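# About us (well, mostly me)

G'day, and thanks for clicking through to the page that gets the fewest visits on this whole site. I make small wooden blocks. Printed ones, grooved ones, plain ones, long skinny ones that get sold as "bridges" because one customer's toddler called them that and it stuck.

The business is called Plolura. It started in the spare room at our place in Rillodton, with a bandsaw I'd bought second-hand and a box of pine offcuts I couldn't bring myself to burn. I gave the first lot away to cousins. Then the cousins' friends wanted some, and then a toy shop over in Quaye rang up and asked for 100 sets before Christmas (I said yes, hung up, and had to sit down on the back step for a bit).

These days there are 2 of us, plus a casual in the busy months, and we have a proper workshop with a roller door and terrible parking.

## What we make

Everything we sell fits in your hand. The printed blocks are the ones people know us for - light, natural timber with a bit of colour on the top face and the grain left showing around it. The grooved pieces came later. I'd been mucking around with moulding cutters one July when it was too cold to do anything sensible, and I liked how the light sat in the ridges. Kids run their fingernails down them and make that zippy noise. Sorry, parents! 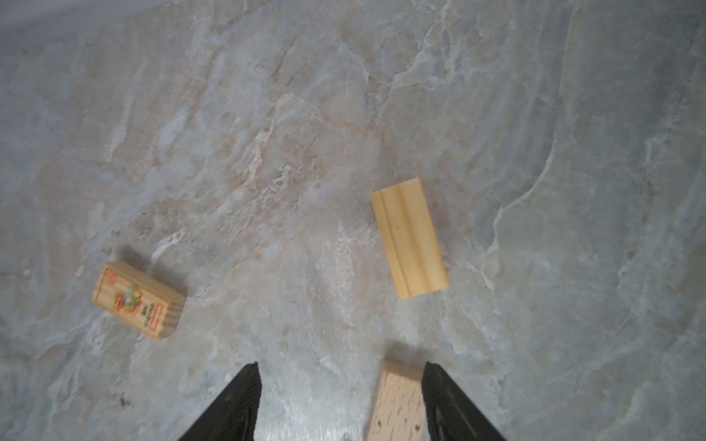

I'm fussy about edges. Every block gets its corners taken off by hand, and I go through a frightening amount of sandpaper. If a piece has a knot in a bad spot it goes in the seconds bin, and the seconds get sold by the bag at the Rillodton market for 25 dollars. Some people only ever buy the seconds. Good on them, they're lovely blocks.

We don't varnish. A block that's been chewed and dropped and left under the couch goes a nice honey colour after a few years, and I reckon that's how it should look. If yours gets grubby, wipe it with a damp cloth and leave it somewhere airy. Please don't put it in the dishwasher. (I get that email a lot.)

## Imix

Imix is our mix-and-match range and my favourite thing we've done. You get a handful of printed blocks and a handful of plain or grooved ones, all different lengths, and there's no instruction sheet. I was nervous about leaving that out. My old neighbour thought people would send them back, but the first 1000 bags went out the door and the only complaint I remember was about the colour of the string.

Teachers seem to like Imix for sorting and for telling stories. One kinder class sent us a drawing of a whole town they'd built, with a hospital and two bakeries, and it's still stuck up next to the kettle.

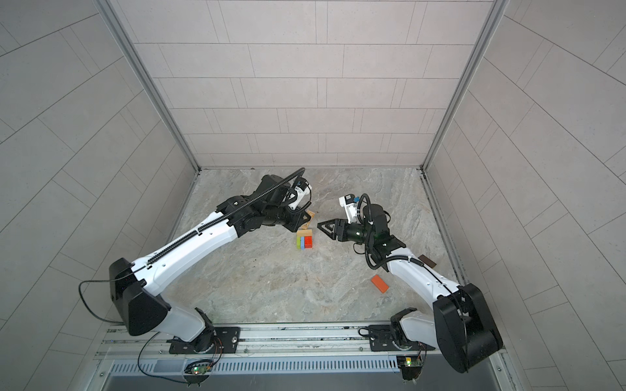 *A small stack of blocks on the marbled grey, between the two arms.*

## Coming to see us

We don't have a shopfront, but you're welcome to drop in if you email first. Wear shoes you don't mind getting sawdust in. Bring the kids if they're happy to keep behind the yellow line while the saws are going - there's a table of blocks near the door that usually keeps them busy longer than the grown-ups want to stay.

If you can't get to Rillodton, the shop in Quaye carries most of the range, and we post anywhere in the country. Orders go out twice a week. Lost a block from a set? Write to us with a photo of the others and I'll do my best to match it. I keep a tin of odd ones for exactly that.

Page last updated February 15, 2022. The phone number's changed too, so use the one on the contact page and ignore the one on your old bag label.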